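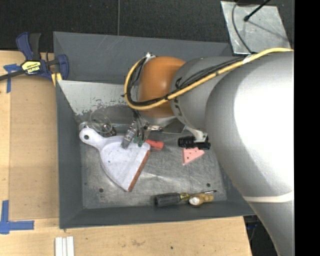
Junk tub sort-out, the quick version. Every house has one of these, the bin or tub on the bench where things go when you can't be bothered walking them to the shed. Doesn't matter if it's plastic, metal, an old sink. Mine gets emptied every February before school lunches and footy gear take over. The usual mix is something like a white dustpan, a screwdriver with a black handle, a little orange-red block and a pink wedge that looks like toy cheese, all sitting in together. Cleaning stuff, tools, toys. Three different homes, one tub. So that's how we'll sort it.

Takes an arvo if the tub is deep, half an hour if it's shallow like a tray. Do shallow first. Good for morale.

What you need
Old towel or sheet
Bucket of warm water, squirt of dish soap
A rag you don't love
Two ice cream containers with lids
Masking tape and a texta
Rubbish bag
Stiff brush (old toothbrush is fine)

Step 1. Big things out first
Anything longer than your hand. Dustpans, brushes, spray bottles, torches. Lay them on the towel, don't stack them. Big flat things hide small sharp things so lift straight up, no dragging. I dragged once and put a lovely long scratch in the benchtop with a picture hook.

Dustpans go straight in the bucket. Check the front edge while it's in your hand. If the lip is chipped or curled it leaves a line of dirt every time and you'll be sweeping that line till you die. Bin it, get a new one, they're cheap. If the lip's good, scrub along it with the toothbrush, crumbs pack in there. Rinse, shake, hang it up wet. If the handle has a hole in it, use the hole! Cup hook inside the laundry door, done. A dustpan on a hook never ends up back in the tub.

Step 2. Tools
Screwdrivers, allen keys, tape measures, that one spanner. Wipe down, dry properly, then a drop of oil on the metal if there's any rust. Wipe the oil off again or the handle gets slippery.

Quick check on screwdrivers:
– tip rounded off? Demote it to paint tin opener. Write PAINT on the handle so no one uses it on screws
– handle loose on the shaft? Out
– tip fine? Back to the toolbox, not the kitchen drawer

OK I do keep one in the kitchen drawer. Battery compartments. Just the one though.

Never chuck screwdrivers back loose in a tub that kids go digging in. If they have to live there for now, a bit of old garden hose over the tip works a treat.

Step 3. Toys and toy bits
Blocks, play food, puzzle pieces, game counters. All of it into ice cream container number one. Don't stop to work out which set it came from, that's how you lose the whole afternoon. Lid on, tape on, write TOYS TO GO BACK. Kids can match them up in front of the telly.

Hard plastic can go in the soapy water. Felt, no. Wood, no – just a damp rag and let it dry on the windowsill. Foam I give a quick squeeze in clean water and stand it on it's edge.

Anything small enough for a toddler to swallow goes up high tonight, not tommorow.

Step 4. Mystery bits
Clear plastic rings, odd lids, little metal whatsits, half a clip. This is where most people come unstuck. You pick it up, you think it must belong to something important, you put it back. Ten years go by.

Container number two. Lid, tape, today's date on it. If something in the house turns out to be missing a bit, you know where to look. If the container hasn't been opened by the next sort-out, whole thing goes. Don't look inside. If you look you'll keep it.

My neighbour Tumaini Mfinanga takes a different line and tapes each mystery bit to an index card with a guess on it. Her rate of success is better than mine but she has a lot more patience and a lot more index cards.

Step 5. The tub itself
Tip it over the rubbish bag, bang the bottom. Then look at what it's made of.

Plastic: soapy water, brush in the corners, rinse with the hose, leave upside down.

Metal: soapy water but dry it straight away with a towel. Scuffs are scuffs, leave them. Paint spots I only bother with if they're flaking. Plastic scraper, never a steel one, or you're making new scratches for the next lot of grime to sit in.

Timber: damp rag only, and let it air overnight.

If there are holes in the bottom, poke them clear with a skewer. And put a bit of cardboard underneath when the tub goes back on a wooden table, grit comes through and gets ground in.

Step 6. Decide what the tub is for
Pick ONE thing. Write it on tape, stick it on the side. Ours says TO GO TO SHED and that's all that's allowed in. When it's full someone walks it to the shed. Usually me.

If you can't settle on one thing you probably don't need the tub. Give it away, put pots in it, whatever.

Few questions I keep getting

Can the dustpan go in the dishwasher?
I wouldn't. Top rack warped mine, and then you're eating off plates that shared the water. Bucket.

Do I need dividers?
Not for a shallow tub. Dividers just give you more little spots to lose things in. For a deep one maybe, cut down a cereal box and see if you use it before you pay for anything.

What about batteries?
Seperate jar, tape over the ends, drop them at the battery recycling bin next time you're at the shops. Don't leave them rolling around with keys and screws.

How often?
Twice a year. Once in February, once when it gets cold and you can't be in the garden anyway.

Next one up will be the drawer under the oven. Might need a bigger rubbish bag.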